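# hedeo-sim

Simulated episodes for the two-arm robot Keir Aitken and I are building in the Fluldale shared workshop. The set holds 1183 episodes; 716 carry task labels. Rendering was done in March, before the left wrist was redesigned.

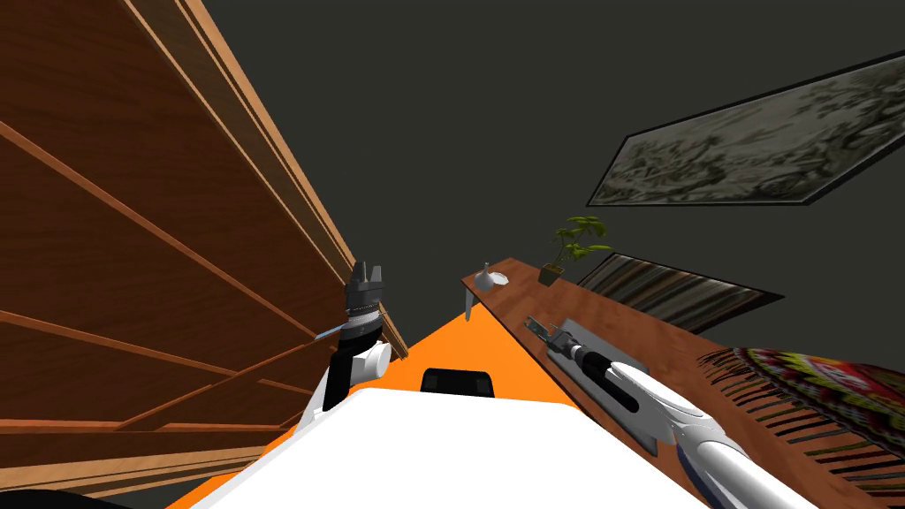 Each episode is one folder with joint states, gripper commands and rendered views. Joint order is left arm, then right, 7 values each. Angles are in radians. States are logged at 10 Hz.

Known issues:

- Gripper friction is not matched to the hardware.
- Unlabeled episodes have an empty `task` field.

Report errors to Ibsa Mersha.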